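4 replies · 0 shares · 3 min read

Re: [cell-care] wrist camera on the scooping cell, where to start

Hi Eldana, all,

Stijn forwarded me your question because I set up the table at Gokidholm and still look after it. I'll put what I have up top and answer your points under the quote.

Pictures from our table, one from the wrist camera and two looking down from the head camera:
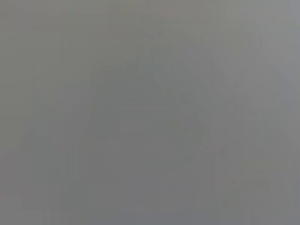
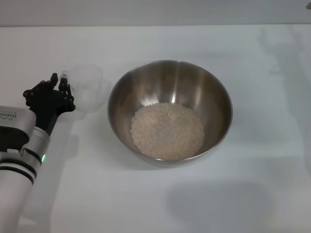
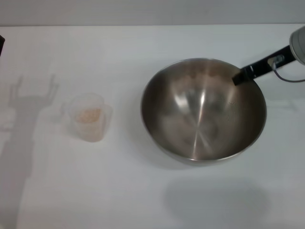 On December 3, Eldana Gudeta wrote:
> We are taking over the cell at Carrilho from Wian Ntuli and I have
> his notes, but they stop at the arm. Three things are not clear to me:
> 1. What do you check on the wrist camera, and how often?
> 2. Do you recalibrate after every hand swap?
> 3. Cable on the tool side. Ours pulls when the wrist turns all the
> way over. Is there a known good length?
> Also, is the bowl position fixed or do you let it wander?

1. Wrist camera. I look at the live view at the start of a shift and again after any work on the arm. If I get flat gray with no edges in it, I don't touch the software first. Take the power off, check the lens for a film of dust or a fingerprint, then check that the focus ring is still where you locked it. Ours has a paint mark across the ring and the barrel, so a glance is enough. Rice dust is worse than you would think and flour is worse again. Use a blower before the cloth or you will grind it in. If the lens is clean and the ring hasn't moved, reseat the connector at the camera end and then at the controller end. After that I look at the exposure settings. Write down what they are before you change them. I didn't the first time and spent an afternoon getting back to where I was.

2. Yes, every swap. Svetozár used to skip it if the same hand went back on the same bolts, and the fingertips came back 3 mm off at the cup handle. That is enough to miss it. The routine takes less time than finding out the hard way.

3. I cut ours to 300 mm from the fitting to the first tie, with a loose loop between them. At 200 it pulled. Turn the wrist through its whole range by hand with the drive off and watch the loop, both directions. If it touches the table or gets behind the bar, move the tie before you change the length. Don't tie it tight at the fitting, leave room for it to roll.

Bowl position: we let it wander, inside limits. There is a template that goes down in the morning, we set the bowl and the cup by it, and then lift it off again. Tape on the table got dirty and the head camera started picking it up as an edge.

One thing you didn't ask. The lights. We have a white table and steel bowls, and a lamp straight overhead puts a glare spot in the bottom of the bowl that moves when anyone leans over. Diffusers helped, and so did moving the lamps out to the sides. The shadows got longer but they are soft and haven't caused trouble.

If Wian's notes are the ones I'm thinking of, the arm section is fine but the part number for the wrist seal is old. The right one ends in 1301. Trevent still had them when I ordered last month.

I can send the template drawing if somebody tells me what size your table is.

Ariel Talavera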